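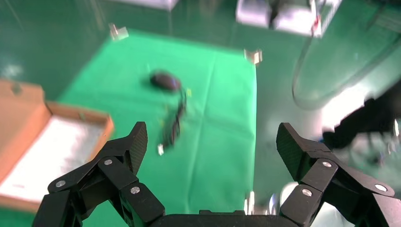
Green cloth on the table, Bevbridge hall.

Bevbridge Allotment Association
Minutes of the general meeting held 3rd February

Present: 34 members. Quorum is 20. The chair opened the meeting and took the minutes of the previous meeting as read. Approved with one correction: under Water, "upper tank" should read "lower tank."

1. Matters arising
The gate lock on the Skarkthorpe side has been replaced. Old keys no longer fit. Plot holders who have not exchanged theirs should do so at the shed during normal opening hours.
The request to widen the main path remains open. The landowner has asked for a drawing showing the proposed edge in relation to the drainage ditch.

2. Accounts
Balance at year end was $2,745. The largest single item of spending was $644 for repair of the standpipe on the east row and replacement of the pipe feeding it. Plot rents are paid in full except for two plots, both in correspondence.
A member asked whether the standpipe repair could be claimed on the insurance. The policy excludes frost damage to buried pipe. The accounts were accepted.

3. Water
The supply will stay off until the risk of hard frost has passed. Stopcocks are to be left open and taps left open at the standpipes so that the lines can drain. Two taps on the west row were found closed in January and have been opened.
Pratel quoted for a meter on the branch line. The quote covers the meter and chamber but leaves out digging. It was agreed to ask for a revised quote including excavation and reinstatement of the path surface. Decision held over to the May meeting.
Hoses may not be left connected unattended. This is already in the rules, section 4, and will be repeated on the notice board.

4. Seed potatoes
The bulk order closes at the end of the month. Varieties are as last year, with Saha added as a second early at the request of several members. Sacks will be split at the shed and must be collected within a week of delivery. Uncollected potatoes will be offered to other members at cost.

5. Compost and waste
The bays are full. Bay 1 is to be turned and emptied before any new material goes in. No woody stems thicker than a pencil. Carpet has again been found in Bay 3; it is not permitted on the site in any form, including as a weed cover.

6. Any other business
Bonfires: no change to the current dates.
Plot 12 boundary: to be measured from the corner peg before planting.

Next meeting: May, same place. Meeting closed.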